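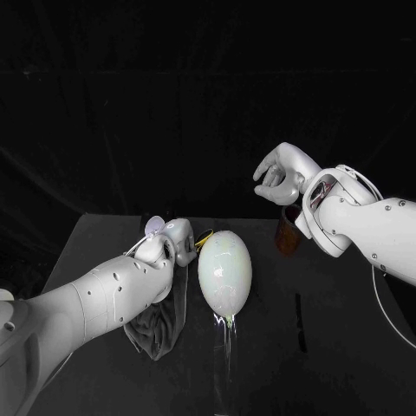 Tejada Coworking: Frequently Asked Questions

Last updated Dec 20, 2025

Who can become a member?
Anyone 18 or over. You don't need to have a registered business. Companies can take a team plan, which covers up to 8 people on one invoice.

What are the opening hours?
The front desk is staffed from 9 a.m. to 5 p.m. on business days. Full members can get in at any hour with their key card. Part-time members can use the building from 8 a.m. to 7 p.m.

How much does a day pass cost?
A day pass is $72 for a private office and $18 for a shared desk. Coffee, tea and Wi-Fi are included. Printing is not.

Do I have to reserve a desk?
Shared desks are first come, first served. Private offices and meeting rooms have to be reserved through the Pulstead booking page. Your login is sent with your welcome email. If it doesn't arrive, check your spam folder and then write to the front desk.

How do I cancel a meeting room?
Open your booking and choose Cancel. There is no charge up to 24 hours ahead. After that we bill half the room rate. No-shows are billed in full.

Can I bring a guest?
Yes. Guests sign in at the desk and can stay two hours for free. After that they need a day pass.

Can I use the office address for my mail?
Mail handling is an add-on to any monthly plan. Letters go to your numbered box on the ground floor. Packages are held for ten days. We can't accept anything that needs refrigeration, and we don't sign for freight.

Is there parking?
The garage on Norero Street has 105 spaces shared by all tenants in the building. Members pay the monthly rate posted at the entrance. Bikes go in the rack by the loading door. Please don't bring them upstairs.

Are dogs allowed?
Only on the second floor, on a leash, and with a current vaccination record on file. Service animals are welcome everywhere.

What happened to the phone booths on the third floor?
They were taken out in October. The replacements are on the fourth floor, next to the kitchen.

How do I end my membership?
Send written notice 30 days before your next billing date. Deposits are returned to the original card within two weeks of your key card being handed in. A lost card costs $25.

Who do I contact?
Billing and plans: Leonie Seidel
Mail, keys and building access: Abilio Robles
Event rentals: Solange Frota
All three can be reached through the front desk.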